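Segmenting grains I can barely see

2022-08-09

I have spent most of the past fortnight on one small corner of our software, and I'm enjoying it so much that I thought I'd write it up before the details slip away.

The task is sieving. An arm picks up a scoop of granular stuff, tips it into a test sieve, shakes it for a while and puts everything back where it came from. We call the whole package Ziltevine (it was the name of a branch, then it stuck). The planner, Kuo, was already in decent shape when I joined. It takes a goal such as "sieve is on tray, scoop is empty" and hands back a list of motions. What it didn't have was any sense of mess. It knew where the sieve was and where the tray was, and it thought of the table as a flat plane that never changes.

Tables change a lot when you're moving grain over them! So my job was to build a small perception module that keeps a map of what has been spilled and where, and then to let Kuo read that map.

My first version was very simple. Take the wrist camera image, mask out the known objects, convert to a colour space where the yellow separates nicely from the pale table, threshold, done. It took an afternoon and it looked wonderful on the close-up frames. Then I moved the wrist back a bit and the far side of the table went blank. The grains were still there, of course. They were only a pixel or two across by then, and the colour had washed out into the table top.
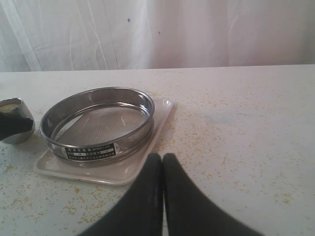 The wrist view, with a thick patch of grains lower left and thinner cover towards the curtain.

A view like that one is what made me give up on finding single grains. Down by the tray they're dense enough that you'd call it a patch, while over on the right there are only faint dots. One threshold can't serve both. If I set it low enough to catch the faint ones, the shading on the table lights up as well, and the map claims we've spilled half a bag.

So the second version works on density. I project the image onto the table plane, cut the plane into square cells and estimate how much of each cell is covered. Each cell gets its own background colour, learned from a run over the clean table, and its own threshold depending on how far away it is. Cells under the gripper fingers are marked unknown, not clean. That last bit sounds obvious now, but I had it wrong for three days, and the map kept wiping itself in a neat finger-shaped hole every time the arm moved. I watched that hole travel across the screen for far too long before the penny dropped.

The sieve was the other headache. Its steel rim is shiny, the mesh has a bright streak on one side, and both can pick up a tint from whatever is nearby. For a while the module was certain there was grain on the mesh when there wasn't. I now treat the inside of the rim as a separate surface with its own model, and I ask for agreement between two camera poses before I believe anything it says. Reflections shift when the wrist shifts and grain stays put, so a second look from a slightly different angle sorts out most of it.

Some numbers, for those who like them. I labelled 62 images by hand, which was every bit as dull as you'd imagine, and kept 24 of them back for testing. On those, the covered or not covered call per cell matches my labels 97 per cent of the time. The misses are nearly all at the back edge of the table. One full map update takes 22 milliseconds on the little machine under the bench, so Kuo can ask for a fresh one between motions without anyone noticing a pause.

The planning side is where it gets fun. Kuo now adds a cost for setting things down on a covered cell, and a smaller one for dragging a held object low over it. I didn't write a rule saying "put the scoop somewhere clean", but you get that behaviour anyway once the costs are in. The first time I saw a planned path curve round a patch in the viewer I made a rather undignified noise.

Things still to do:

The grain colour is hard-coded. I'd like to learn it from the open top of the scoop at the start of each run, as the material in there is the same as whatever ends up on the table.

The map has no memory between sessions. It should, with some decay.

The log viewer from Famex is fine for joint data but it draws my grid upside down. I've got a small patch for that and will tidy it up.

I'm taking a short version of all this to the Furnville meet-up in September, and I'm hoping to have the colour learning in by then. If you've done anything similar with flour or other fine powders, please leave a comment – I've a feeling my cells fall apart completely once the stuff stops looking like dots.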